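Teaching a robot arm to pick up clothes by remote control - how many demos, and where do I grab?

stukwood_garage
I've got a secondhand Vostetti arm with a two-finger gripper and a camera at the wrist, and I'm driving it with the handheld controller to show it how to lift one piece of clothing off a surface. I've recorded 12 runs so far and the trained version just hovers and pokes. Do I really need 2000 of these things? My thumbs are already sore. Also I never know where to grab, so every run is kind of different. Does that matter?

Posted in Home Robotics, August

boateng_bench
12 is nowhere near enough lol. Get more. Also check your gripper calibration, mine drifted and it closed on air for an entire evening before I noticed.

ernen_loops
You don't need 2000, but yeah, you need a lot more than you have. My shirt-lifting setup started behaving at 1185 runs, and I'm pretty sure I could have gotten there sooner if I hadn't been so sloppy at the start. I was grabbing wherever looked easy, pausing halfway down to think, backing up, trying again - and the arm learned all of it, including the pausing! So practice the move until it's boring and only then hit record. Toss out any run where you dithered. And drop the clothes in a new heap every time, or it'll only ever learn the one heap.

Split it into 2 stages if you can, grab first and lift second. It's way easier to see which half is going wrong, and you can redo just that half.

Oh, and drive from the wrist camera picture, not by standing over the table and looking down. The arm can't see what you see from up there, so you end up showing it moves that make no sense from its side (I did this for weeks, it was very dumb).

Where to grab is the part I'd settle before you record anything else. I go for something that stands up out of the pile, and I come in low with the fingers on either side of it. Stitching is a big help for lining up. On this yellow one there's a seam running down the right side of the flap that's sticking up, and the right fingertip is right where that seam comes down to the layer underneath. Pick a rule like that and stick with it for the whole batch, even when some other fold looks tempting. 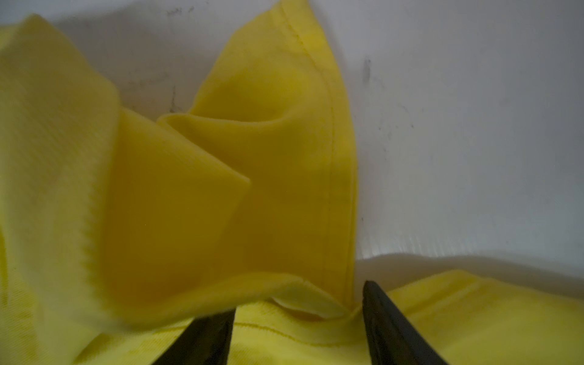
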